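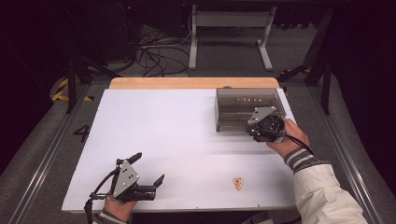
Figure 1. Small triangular food item and translucent grey box on a white tabletop.

Food Waste at Lunch: A Study of Three Canteens in Tovdale

Summary

This report presents the results of a project on food waste carried out during the autumn term. It considers how much food is left on plates at lunch, which dishes are most often left, and what pupils and staff believe could be changed. The work was supervised by Dirceu Cordeiro of the Department of Home Economics.

1. Background

Three school canteens in Tovdale took part. Two are run by the district itself and the third, at Altville, is supplied by the catering firm Merkico. All three serve one hot dish, one vegetarian dish and a salad counter. At Altville, pizza is served every second week and pupils may take bread freely.

2. Method

Plate waste was weighed over 6 school days in October. Leftovers were scraped into marked buckets by type: starch, vegetables, meat or fish, and mixed dishes. Peelings, bones and paper napkins were not included. A short questionnaire was then handed out in class, and 156 pupils returned it. Kitchen staff were interviewed separately, using the questions set out by Pawlak in the course handbook.

3. Results

The total weight of plate waste at the Altville canteen was 119 kilograms. Starch made up the largest share, mainly boiled potatoes and rice. Pizza was left less often than other dishes, but crusts were found in the buckets on both days it was served.

In the questionnaire, the most common reason given for leaving food was lack of time. Pupils in the second sitting, which begins at 12.20, reported this more often than those in the first. Portion size came next. Several pupils wrote that they would prefer to serve themselves.

4. Discussion

The figures cover a short period and should be read with care. One of the district canteens changed its menu during the study - a delivery of fish did not arrive - and its results are therefore not compared directly with the others.

Staff at Altville estimated that 3000 kroner could be saved each month if less rice and potato were cooked for the second sitting. The project group was not able to check this figure against the accounts.

5. Recommendations

The group recommends that the second sitting be extended by ten minutes and that smaller portions be offered, with the option of a second helping. A further round of weighing should be held in the spring term, using the same buckets and the same scales.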